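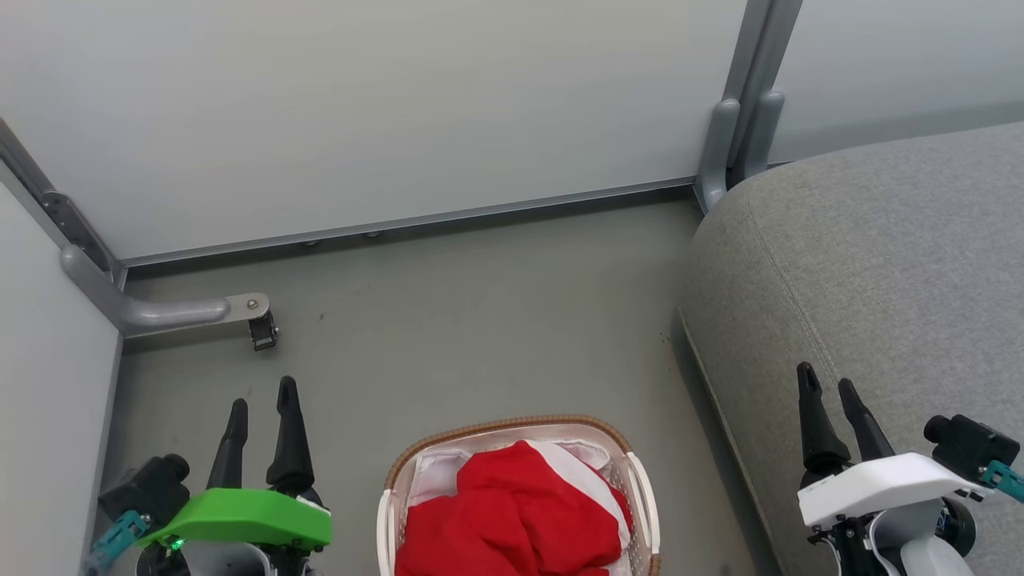
Photo: Treren test floor, laundry pick-up task

Skarkano two-arm gripper set, with wrist cameras
Reseller notes and open safety issue

Garside lists the Skarkano pair at $2,790, fingers and covers included. The sales sheet promises "worry-free handling of everyday fabrics." We would put it less strongly.

In October our set let go of a laundry basket part way through a lift. The left fingers opened, the right ones stayed shut, and the load swung toward the operator's side. The log shows fault code 321, which the manual describes as "minor signal loss." A dropped load next to a person is not minor in our book.

Garside blames the wrist cable and has offered a longer one. Maybe. We fitted it and ran 128 lifts with clothes in a white plastic basket, between a gray sofa and the wall panels. The fault came back twice – both times on the left. Hornaritz, who make the controller, say their unit is fine and have sent no test data to back that up.

Until there is a real fix, our terms of sale are:

Keep people out of reach while the arms are powered.
Do not lift glass, hot liquids or anything with a blade.
Do not rely on the green light as proof of a good connection. Ours stayed on through both faults.
Stop after any 321 and check the left cable at both ends.

Returns accepted for 100 days on sets bought from Treren. The buyer pays return shipping – Garside would not cover it.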